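Moving to a flat with shared laundry, what should I ask?

okoria_lane
Posts: 10
Hello all. In June I will move to a one-room flat on Skorberg street. The building has a shared laundry room in the basement, and the owner asks 700 per month with water included. Is it normal that the washing is paid separately? I never lived in such a house before.
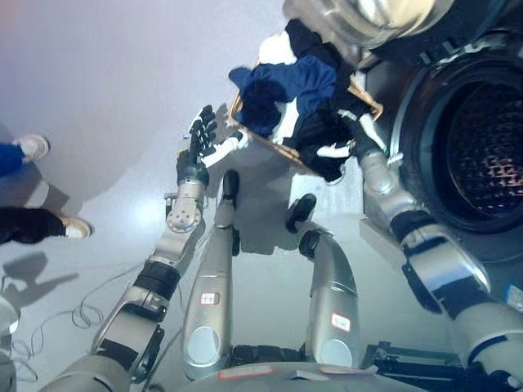
Santosh Joshi
Tenant adviser, Bededitz board
Posts: 1,393

Yes, it is normal, but ask to see it in the contract. In my building we pay by card, and the dark clothes wait in the basket until I have a full load - it saves me money. Ask also if you must book the hours.

horrocks582
I disagree with Santosh about the full load. A stuffed drum cleans badly and you pay twice. Better to wash half and more often.

Jytte Thoroddsen
Full is not the same as stuffed. Leave a hand of space on top.

okoria_lane
Thank you. The owner wrote to me that booking is on a paper list by the door, last wash at 9 pm.

horrocks582
Then take a pen with you.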